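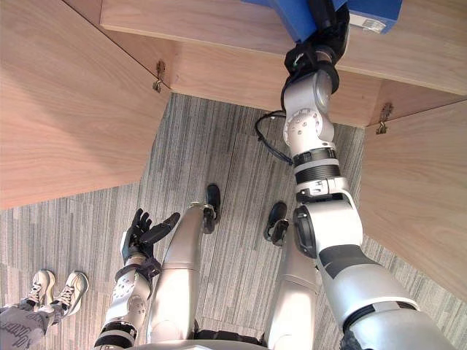
Storage room walk-through, Emgate building
Wed 12 April. Checked by Lertchai Kaewkla

Exit door opens fully: OK
Exit sign lit: OK
Extinguisher tag: OK, next service due December
Shelf anchors: 3 loose on the north wall. Tighten before anything else goes up there.
Heavy items on low shelves: No. Paint cans still up high, move down.
Carpet edges: Lifting by the door. Taped for now, needs glue.
Ceiling lights: One tube flickers. Replacement ordered from Huet.
Step stool: Rubber foot missing. Tagged, do not use.

Recheck shelf anchors and stool next visit.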